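Packaging notebook, snack sort, bedroom setup
Friday, January

Purpose: get the mixed snack stock off loose bedding and into the shallow green tray, see which wrapper types sit flat and which don't, and write down a tray layout that the Tridatville room can copy. Continues the bench entries under project Drullen. The bench was too tidy to tell us much. A duvet is a poor work surface and a fair copy of what people have at home.

Surface. Double bed, lavender duvet, wrinkled. I did not smooth it. The fabric gives under the tray, so the tray takes up whatever slope is beneath it and anything light goes to the low side. On the next run I want a board under the tray for half the rounds and no board for the other half.

Tray. Green metal, raised edges, glossy inside, gold Chinese lettering on the floor with LAI ZHI in Latin letters. The sides are low enough to reach over without catching. The gloss is a nuisance for anything in clear film, which is hard to pick out against it at a glance. The lettering makes a usable center mark, and I have been calling positions from it in place of a taped grid.

Stock, by wrapper type:

Flat bars and packets. Crimped ends, stiff enough to hold a line. These go down first, along the near wall, long side parallel to the rim where there is room.

Soft crumpled wrappers. The blue-and-white one with Cyrillic print (СУПЕР-КОНТИК) is in this group, as is the brown bag with the wheat stalk on it. No repeatable shape. Take them across the body; a hold on the loose end lets the rest swing.

Small candies. Clear or translucent film. They ride on top of other packets or drop between them, and they are the first thing lost if the tray is tipped.

Shaped packets. The pink die-cut one with the cartoon character and bow. Sits flat but wastes the area around its outline. Put it in a far corner and let a small candy sit on it.

Procedure as written on the card: 3 rounds, 30 minutes each, a break between rounds. Start with the stock on the bedding, move it to the tray one piece at a time, then return it. Kettle stays on the bed, left of the tray, for the rounds that call for an obstacle. Nothing in it. Run sheet is 1452.
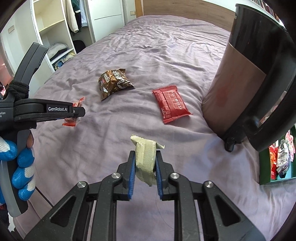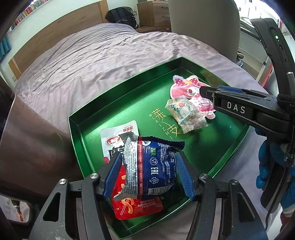
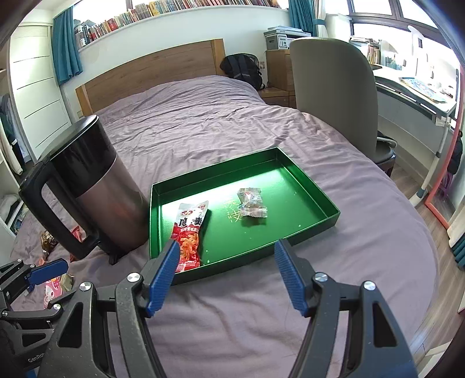 Sheet 1452, snack stock on the lavender bedding and in the green tray. Kettle layout is the last of the three.

Notes on layout. With the kettle beside the tray, packets left around its base are awkward to reach from the handle side. The large loop handle takes up more room than the body does. Either turn the handle away from the stock or accept that side as dead space and keep packets out of it. I prefer turning it, but the card has to say which, or the two rooms will end up with different setups under the same sheet number.

Overlap is the other problem. Once a soft wrapper lies across a flat packet, the printing on the lower one is partly covered and whoever is logging has to guess. Skulley format wants one line per item with the main color and the print language, and a half-covered packet gives you neither with any confidence. Proposed rule: flat packets may touch, soft wrappers may cover no more than one packet, small candies anywhere. Miah sheet to be amended to match.

Crumbs. A few light specks on the tray floor. Wipe the tray between rounds, dry cloth only. Any packet that has split comes out of the stock and is replaced with the same type — do not tape it, tape changes the stiffness at the seam.

Torn-looking flaps on soft wrappers are to be logged as they stand. Leave them unfolded.

To do:
Cut a board to the tray footprint plus 2 inches per side.
Add the kettle handle direction to the card.
Write out the overlap rule for Miah and send the same text to Tridatville.
Restock small candies, clear film preferred.
Find a matte liner for the tray and run one round with it. The lettering will be hidden, so the center needs a pencil mark on the liner.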